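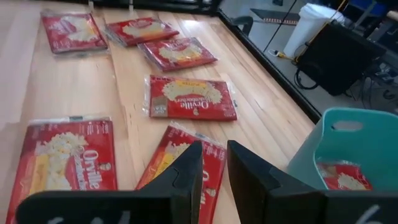 The seeds that came back to Giltodthorpe

By the time the hall doors open, the line already goes past the post office. People are holding envelopes, jam jars and, in one case, a sock tied with string. Inside the jars and envelopes are beans, peas, squash seeds and a kind of purple corn that was last sold in a shop before most of the visitors were born.

The Giltodthorpe Seed Library is nine years old this winter. It has no building. It lives in 27 metal drawers which once held index cards at the public library, and which now stand on wheels in a corner of the community hall, behind the stacked chairs. Anyone in the valley may open a drawer, take a packet, and sign the book. In autumn they are asked to bring back seed from the best of their plants. Many forget, and they are forgiven.

"We do not send letters to people," says Beverley Wihongi, who started the library and still keeps the key. "A late library book is the same book. A late seed may be a better seed, because the person has grown it for one more year."

She came to the town to teach science at the middle school, and she stayed after the school closed. The first drawer was filled from her own garden. She had tomatoes, two kinds of lettuce and a climbing bean that her grandmother used to dry on the porch. She put the packets on the library counter with a note and expected that they would stay there until spring. They were gone in one afternoon.

The book is now in its fourth volume. It shows 1,114 loans for last year, written in pencil, pen and sometimes crayon. Beside each name there is a space for remarks, and I spent a large part of my visit reading them. "Deer ate all." "Too bitter for my husband, I like it." "Please, what is this?" One entry from July says only "Hail," with the date and a line drawn under it.

A bean with a name

The most borrowed packet in the drawers is a bean called Reuter. It is a pole bean, flat and pale green, with a brown seed that has a darker ring around the eye. The name comes from a family that farmed on the north side of the river and sold the land two generations ago. The bean was believed lost. Then a man who was cleaning out a barn found a coffee can with a label in German handwriting, and brought it to the hall.

There were forty seeds in the can. Wihongi planted half of them and kept the other half in her refrigerator, in case of a bad summer. Three plants came up. She put a cage of chicken wire over them, and then a second cage over the first.

"I slept badly that whole season," she told me. "Each time there was wind, I went out with a flashlight."

From those three plants come all the Reuter beans in the valley today. They are grown behind the clinic, along the fence of the fire station, and in half of the gardens on my way to the bus. A bean pollinates itself most of the time, so it stays true without much help. Squash is another matter. Squash will cross with any neighbor of the same species, and the drawer for squash has a red card in it that warns the borrower to expect surprises.

The surprises are popular also. A few summers ago, someone returned seed from a gray winter squash that had met a yellow zucchini over the garden wall. The fruit was long, ribbed and striped, and it kept in the cellar until March. It was given the name Flamard, for reasons which three people explained to me in three different ways. Wihongi has been selecting it since then. She says it is still not steady, and that one plant in each row will do what it wants.

What the soil allows

Giltodthorpe is not an easy place to garden. The valley floor is heavy clay, which holds water in spring and cracks in late summer. Frost can arrive before the schools have been open for a month. Varieties from the large catalogs are often bred for longer seasons and kinder ground, and here they grow tall, flower late, and turn black with all their fruit still green.

Seed which has been saved here for several years behaves differently. The gardener chooses the plant that ripened first, or the one that stood through the wet weeks, and keeps only from that one. After some seasons the change can be seen. Wihongi showed me her notebook for a paste tomato she calls Zerkus. In the first year it ripened in the middle of September. Last year she picked the first fruits nearly three weeks earlier, from the same bed, with the same compost.

She is careful when she speaks about this. One bed is a small trial, and the summers have also been warmer. "I would like to say that it is my skill," she said. "Some of it is weather. I write down both."

The writing down is what she insists on most. At the beginner classes, held in the kitchen of the hall, the first hour is given to labels. A pencil is better than a pen, she tells the group, for ink fades in a damp shed. The label should have the variety, the year, and the garden where it grew. Only after that do they go to the sink, where bowls of tomato pulp have been standing for three days under a cloth, and smell as you would expect. The pulp is stirred, the good seeds sink, and the rest is poured away. A boy of perhaps ten years asked if he could do it again, and was handed another bowl.

Money and mice

The library runs on little. The county gave 4,000 dollars at the beginning, and most of that went to the drawers' wheels, a dehumidifier and envelopes. The dehumidifier is now the subject of some worry. It makes a noise like a tractor, and the yoga class has complained.

Mice are a bigger worry. Two winters ago they found a way into the drawer of sunflowers and sweet corn, and left only husks. Since then the large seeds are kept in glass, and the reserve stock is divided among several homes – each household keeps a tin in a cold room and does not open it. The purple corn survived in this manner. A retired bus driver had it under her stairs.

There have been offers to put the collection online, and to mail packets to other states. Wihongi has said no so far. She has nothing against other states. She thinks, though, that seed from clay and early frost should be used on clay and early frost, and she does not want to spend her evenings at the post office.

At noon on swap day the hall is so full that the doors must be left open, and it is cold inside. A couple who have just moved to the valley ask for something which cannot go wrong. They are given radishes. The woman signs the book, 2/29/24, and laughs at the date, and then waits with the pencil in her hand, looking at the space for remarks.

"You can leave it," Wihongi tells her. "Fill it in when you have eaten one."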